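A Saturday at the Karkmont Chess Club open house

I have wanted to get over to Karkmont for years, and I kept finding excuses (it's a long drive, the dog, the lawn, you name it). But when my own club in Mernance closed its doors in December and I was left playing blitz on my phone in the kitchen, I ran out of excuses pretty quick. So when I saw they were having an open house I packed a sandwich and my old roll-up set and off I went!

First thing to say is that the place is bigger than I expected. It's on the second floor above what used to be a shoe store, and you come up a narrow staircase and then suddenly there's this long bright room with windows down one side. They had 20 boards set up and by the time I'd hung up my coat most of them were already taken. Kids, retirees, a couple of college students with a laptop between them, a woman in hiking boots who beat me twice in the Caro-Kann and then apologized for it.

The morning was casual games, no clocks unless you asked for one. I asked for one, which was a mistake. I lost my first game on time in a rook ending I'm fairly sure was a draw, and my second game just plain lost, no clock to blame. Third one I won! My opponent was 10 years old and had left his queen hanging, but I'm counting it.

After lunch there was a simul. One of the club's stronger players took on everybody who wanted a seat, walking up and down inside a horseshoe of tables, and it was so much fun. I'd never played in one before. What surprised me is how little time you get once the weaker games drop out – at the start you have ages to think, and by the end she's back at your table before you've finished your cookie. I lasted 3 hours, which I was pretty proud of, and I had a real attack going on the kingside until I pushed the wrong pawn. She scored a win in every game except 2, both draws. One of the draws went to the hiking boots lady, so I felt a little better about my morning.

They also have a library, if you can call two bookcases a library. Lots of old tournament books, a whole shelf on the endgame, and a stack of magazines with the crossword-style puzzles already filled in by somebody in pen. I bought a duplicate copy of a book on the Dutch Defense out of the sale box. I don't play the Dutch. I might now.

One small grumble: the coffee ran out before the simul even started, and the nearest place to get more is the Tapia Bakery, a good ten-minute walk downhill (and then uphill again, of course). Go before you sit down. Their cinnamon rolls are excellent though, so it wasn't a wasted trip.

Pairings for the summer league are being done with a program called Distico this year, and there was a table by the door where you could put your name in. I did! Games are on weeknights, one a week, and they're happy to match people up for carpooling if you're coming from out of town. I asked if a rusty player with no rating to speak of would get flattened every week and was told there's a lower section, and that it's the friendlier of the two anyway.

Parking is free behind the building, but the lot fills up, so come early. The stairs are steep and there's no elevator that I could find. Bring your own pencil for scorekeeping, the ones in the cup are all stubs.

I drove home with the radio off, replaying that pawn push the whole way. I've set the position up on the kitchen table and I still think I was winning. 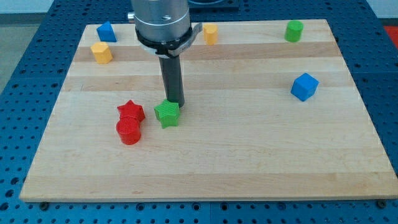 Light maple strips on a dark blue table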